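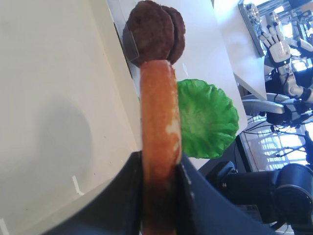
Jan 15, 2023
By Na-rae Bae

Call for participants: parents and preschool teachers who don't believe everything on the box

If you have bought play food in the last few years, you have read the claims. The toy burger teaches sequencing. It teaches fine motor control, early math, sharing, healthy eating and, on one package I kept, "emotional readiness." I have been reviewing toys for Prarora long enough to doubt most of it. I also have a child who will happily stack a bun, a patty and a lettuce leaf for half an hour and then put the whole thing in a shoe. I would like to know what is going on in that half hour, and I don't trust the people selling the burger to tell me.

So Prarora is looking for households and classrooms to take part in a small home study of pretend food. It is run out of our Moltmont office and paid for by reader subscriptions. No toy company has put money in. One offered, and we said no.

What you would do

We mail you a play burger set: bun, patties, lettuce and a few other fillings. You put it wherever the toys normally go and leave it alone. Please don't introduce it with a speech. Twice a week you sit nearby while it's being played with and write down what you see on a plain form. Who picked up what, what got stacked on what, how long before somebody wandered off. If the lettuce never gets used, write that. If the bun gets rolled across the floor and the rest stays in the bin, write that too. "Nothing happened" is a perfectly good entry and I expect a lot of them.

The study runs until August. Each session takes up to 80 minutes a week of your time, counting the form, and you can skip a week if life gets in the way.

There is one phone call at the start and one at the end. I make the calls myself. I'll ask what you expected and whether you still think so.

Who we want

Parents, grandparents, home daycare providers and preschool teachers with at least one child between 2 and 6 in regular reach of the toys. You need to be able to write a clear sentence. You don't need training in child development, and if you have it, please leave the vocabulary at the door - "he put the patty on his head" is more use to me than "he engaged in symbolic substitution."

I'd especially like to hear from people who already think play food is a waste of money. Our last reader survey had 2,176 replies and nearly all of them came from fans. That tells me who answers surveys.

Please don't apply if you work for a toy maker or store, or if you get free products for posting about them.

What you get

You keep the set. You also get a flat payment of $80 after the closing call, whether your notes are thrilling or dull. It isn't a lot and I won't dress it up as an "opportunity."

What we do with it

I'll write up the results for the site, including the boring ones. Children are never named and we don't ask for photos or video. With a group this size we won't be able to prove that a toy burger does or doesn't teach anybody math, and I will say so in the first paragraph. I do think we can find out whether children play with these things the way the box says they do.

How to apply

Write to me, Na-rae Bae, through the Prarora contact page with "Burger" in the subject line. Tell me the ages of the children, where the toys are kept, and one toy claim you have never believed. A few lines will do. I read all of them, though replies can be slow.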